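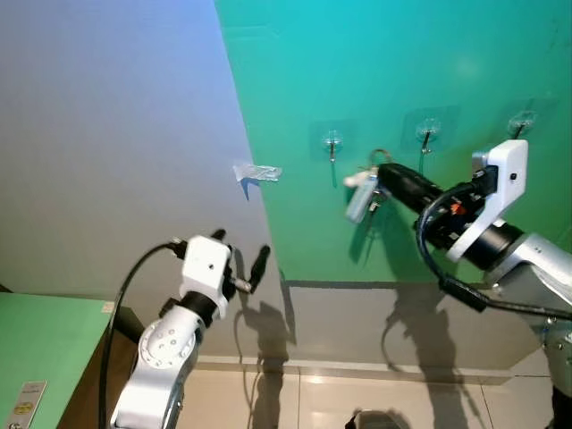 The key-hanging cell, five months on

When the two-arm cell went into the corner in June, this newsletter ran a cheerful paragraph saying it would need "next to no looking after." I wrote that paragraph, working from the sales sheet, and I would like to take it back. What follows is what the looking after has consisted of, for those who have been asking and for the Musteck people, who are thinking of buying the same setup.

The job sounds like nothing. One arm picks up a bunch of keys by the ring and puts the ring over a hook on the wall. The hooks are the stick-on kind, a thin bent bit of metal on a clear pad, three in a row. A person does it without looking. The arm does it too, on a good day, and the figure that went around in the Gekent slides was 848 good hangs out of 1,000 tries. I have no quarrel with the number. My quarrel is with what was done to the cell before the counting started, which was a full morning of fiddling by people who know it well. I would like to see the same count from a cell that had been left alone for a week.

The hooks

Start with these, as most of our lost hours began here. A sticky pad on a painted wall creeps. You can't see it creep. The arm keeps going to the place where the hook was taught, the split ring meets the tip of the hook a hair too low, and the keys end up on the floor. Three times in a row the first response was to recalibrate the arm, and three times the arm was fine.

So the order now is hooks first. Press each pad flat with a thumb and hold it there for 20 seconds. Sight along the row from the side. If a pad has lifted at a corner, take it off and throw it out. Do not try to stick it back down; we have a drawer of proof that this doesn't last. Wipe the wall with alcohol, let it dry fully, put on a fresh one, and leave it overnight before anything hangs from it. Then reteach that hook only. Reteaching all three when one has moved is how the Đặng team lost two good positions in order to fix one bad one.

And please clean up bits of tape and backing film when you are done. Shiny scraps throw shadows and catch the light, and the vision side of this cell does not need more things to think about.

The gripper

The vendor's guide says to inspect the finger tips every month. Ours wear faster than that. Key rings are hard, the tips are not, and once there is a groove the ring settles into it at whatever angle it likes. A ring that sits crooked in the fingers will arrive crooked at the hook. We now run a fingernail over the tips at the start of each shift. If you can feel an edge, swap them, and write it in the log with the cycle count. Only half of the swaps since June have a count beside them, so I can't tell you the real life of a set of tips. Neither can the vendor, by the way. I asked twice.

Check the bracket screws while you are there. They go to the torque on the card taped inside the cabinet door. "Good and tight" is how one of the threads got stripped.

The cables

My least favorite part of the whole design. The gripper cable leaves the bracket in a big free loop and runs back along the arm. The loop has to be generous or it pulls at full reach, and because it is generous it swings. With both arms working into the same corner there isn't much room for swinging. We have had one cable rub through its outer jacket so far. The Herkness upgrade kit promises to fix this with a guide clip, and it may, but I have handled the clip and it weighs next to nothing and I'll believe it after a winter of use.

Until then: jog the arm slowly to each hook in turn and watch the cable, only the cable. It should never go tight and it should never touch the other arm. If it does either, move the tie point back toward the base one hand's width and try again. Do this with the speed turned right down and one hand near the stop button. Do both arms. People skip the one that isn't holding the keys, and it has a cable too.

The test run

After any of the above, hang and unhang one bunch ten times on each hook before you hand the cell back. Use the bunch with the big rectangular fob. Light keys on a small ring will go on almost anything and tell you very little, while a long fob drags to one side and shows up a bad grip right away. I have been told this is unfair to the machine. The keys people bring us have fobs on them.

What it costs

Going through the log up to 2022-11-03, I make it 138 entries where somebody had to step in, and that includes the small ones, such as pressing a pad or picking keys up off the tile. The hooks account for well over half. Screwed-in hooks would cost less than lunch. The objection is that we may want to move them, and I have heard this objection at every meeting, and the hooks have not been moved on purpose yet.

I'm not against the cell. It does more than I expected of it in June, and the arms themselves have given us almost no trouble. But anyone quoting the success rate should quote the log next to it. Spare pads and finger tips are in the second drawer, and the torque driver had better be back in there too by the time you read this.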